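Plesitz Rund – beschreibbarer Tisch für Gruppenraum, Werkstatt und Büro

Großer runder Tisch mit weißer, trocken abwischbarer Oberfläche. Geschrieben und gezeichnet wird direkt auf der Platte, mit handelsüblichen Whiteboard-Markern.
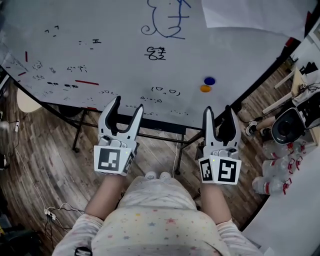 Oberfläche

Die Platte ist bis an den Rand beschreibbar. Es gibt keinen Rahmen und keine aufgesetzte Folie. Schwarz, Blau, Rot und Orange stehen gut auf dem Weiß, auch dünne Striche und kleine Zeichen bleiben lesbar. Wer nur kurze Notizen macht, kommt mit einem feinen Marker besser zurecht als mit einem breiten. Für Skizzen, die von der anderen Tischseite aus gelesen werden sollen, empfehlen wir die breite Keilspitze.

Auf einem runden Tisch gibt es kein Oben und Unten. Jeder schreibt von seinem Platz aus, und am Ende stehen die Sachen in alle Richtungen. Das ist bei gemeinsamen Skizzen gewöhnungsbedürftig. Gruppen, die viel mit Text arbeiten, legen meist ein Blatt Papier daneben und übertragen das Ergebnis.

Die Beschichtung ist vom Hersteller auf 3000 Wischvorgänge mit trockenem Mikrofasertuch geprüft. Danach nimmt der Glanz etwas ab, beschreibbar bleibt sie weiterhin. Für Kratzer durch Messer, Zirkel oder Metallkanten gilt das nicht. Zum Schneiden bitte immer eine Unterlage verwenden.

Größen

Den Tisch gibt es in zwei Größen:

Plesitz Rund klein: Durchmesser 1000 mm, einteilige Platte
Plesitz Rund groß: zweiteilige Platte, Durchmesser nach Bestellblatt

Beim großen Modell werden die beiden Hälften von unten verschraubt. Die Fuge ist fühlbar, stört beim Schreiben aber wenig. Beim Abwischen immer längs der Fuge arbeiten, nicht quer dazu. Eine einteilige Platte in der großen Ausführung fertigen wir auf Anfrage, sofern Treppenhaus und Türen das zulassen. Bitte vorher messen.

Gestell Dranance

Beide Größen stehen serienmäßig auf dem Gestell Dranance. Die maximale Last beträgt 200 kg, gleichmäßig auf der Platte verteilt. Für Personen, die sich auf die Kante setzen, ist der Tisch nicht ausgelegt. Das Gestell wird mit Stellfüßen geliefert, mit denen sich kleine Unebenheiten ausgleichen lassen. Für Holzböden gibt es Filzgleiter zum Aufstecken – bitte bei der Bestellung angeben, sie liegen nicht automatisch bei.

Rollen sind nur für das kleine Modell lieferbar. Zwei davon sind feststellbar.

Marker und Reinigung

Geeignet sind alle Marker, die ausdrücklich als trocken abwischbar gekennzeichnet sind. Nicht geeignet sind Permanentmarker, Lackstifte, Wachsmalstifte und Kugelschreiber. Kreidemarker lassen sich entfernen, hinterlassen aber manchmal einen Schleier.

Frische Schrift geht mit einem trockenen Tuch ab. Was über das Wochenende stehen geblieben ist, braucht in der Regel Reiniger. Rot ist erfahrungsgemäß am hartnäckigsten, danach kommt Orange. Vorgehen bei älterer Schrift:

1. Fläche trocken abwischen.
2. Reiniger Dikia auf das Tuch geben, nicht auf die Platte.
3. In kleinen Kreisen arbeiten und das Tuch zwischendurch wenden.
4. Mit klarem Wasser nachwischen und trocknen.

Eine Flasche Dikia mit 200 ml ist im Lieferumfang enthalten. Scheuermilch, Schmutzradierer und Aceton greifen die Beschichtung an. Schäden dadurch sind von der Gewährleistung ausgeschlossen.

Falls doch einmal jemand mit dem Permanentmarker auf dem Tisch war: die Stelle mit einem Whiteboard-Marker satt übermalen, kurz warten, dann trocken abwischen. Meistens löst sich beides zusammen. Bleibt ein Rest, den Vorgang wiederholen.

Papier auf dem Tisch

Papier kann auf der Platte liegen bleiben. Vorsicht bei frischer Schrift darunter, die färbt auf die Rückseite ab und verwischt. Magnete halten nicht, die Platte enthält kein Metall. Klebezettel haften gut, lange Klebebänder sollten nach einigen Tagen wieder herunter.

Anwendung

Der Tisch steht in Besprechungsräumen, Schulen und offenen Werkstätten. Genutzt wird er für Planung, für Rechenwege, für Spielstände und sehr oft einfach zum Kritzeln. Gesichter, Schleifen und Farbpunkte sammeln sich erfahrungsgemäß an, sobald Marker in Reichweite liegen. Manche Gruppen wischen jeden Freitag alles ab, andere lassen einzelne Zeichnungen wochenlang stehen. Der Platte schadet das nicht, nur das Reinigen dauert länger.

Farzana Bajwa, die bei uns die Musterräume betreut, rät zu einem festen Bereich für Dinge, die nicht gelöscht werden dürfen. Eine Linie mit rotem Marker reicht dafür. Sie muss von Zeit zu Zeit nachgezogen werden, gerade dort, wo Ärmel und Unterarme aufliegen.

Bei heller Kleidung ist etwas Umsicht angebracht. Marker auf dem Tisch überträgt sich auf Stoff und geht aus Baumwolle nicht immer vollständig heraus.

Lieferung und Aufbau

Die Platte kommt stehend verpackt, das Gestell in einem eigenen Karton. Für den Aufbau des großen Modells werden zwei Personen gebraucht. Benötigt wird nur der beiliegende Sechskantschlüssel. Platte zum Verschrauben mit der weißen Seite nach unten auf die Verpackungsdecke legen, nicht direkt auf den Boden. Schrauben erst handfest eindrehen und nach dem Ausrichten der beiden Hälften anziehen.

Die Schutzfolie auf der Oberfläche bitte erst nach dem Aufbau abziehen. Sie ist durchsichtig und wird leicht übersehen – wer auf der Folie schreibt, bekommt die Schrift schlecht wieder ab.

Lieferumfang

Platte, ein- oder zweiteilig
Gestell Dranance mit Stellfüßen
Reiniger Dikia
Zwei Mikrofasertücher
Sechskantschlüssel und Schrauben
Aufbauanleitung

Marker gehören nicht zum Lieferumfang.

Zubehör und Ersatzteile

Stiftablage Dogar zum Anklemmen an die Tischkante, passend für beide Größen
Filzgleiter, Satz
Rollen für Plesitz Rund klein, Satz
Ersatzplatte, auch als einzelne Hälfte
Abdeckung aus Stoff, rund

Die Abdeckung ist für Räume gedacht, in denen der Tisch abends auch für Essen oder Veranstaltungen genutzt wird. Sie liegt auf der Schrift auf, ohne zu reiben, sollte aber nicht über die Platte gezogen, sondern angehoben werden.

Einzelne Hälften können im Farbton leicht von einer älteren Platte abweichen. Wer darauf Wert legt, bestellt beide Hälften neu.

Beratung und Muster

Ein Handmuster der Oberfläche schicken wir kostenlos zu. Damit lassen sich die vorhandenen Marker und das eigene Putzmittel vorab ausprobieren. Fragen zu Maßen, Sonderanfertigungen und Ersatzteilen beantwortet Babar Dhanial, Anfragen bitte mit Raummaß und Türbreite.

Zuletzt aktualisiert: März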